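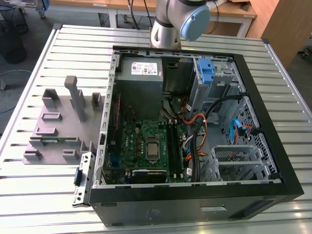 Start with the memory, the owner of the Flerkel repair counter was told when she began, and she still does. It comes out first, then the cooler.

"People bring in an old Dell and want to throw it out," she said. "I lay it on its side, take the panel off and look at the power supply label before I say anything."

Flerkel took in 491 desktops last year. She charges $60 to check one.

Most of the work is dust and old thermal paste, she said. "The paste dries up. You clean it off and put on new. It takes me 2 minutes."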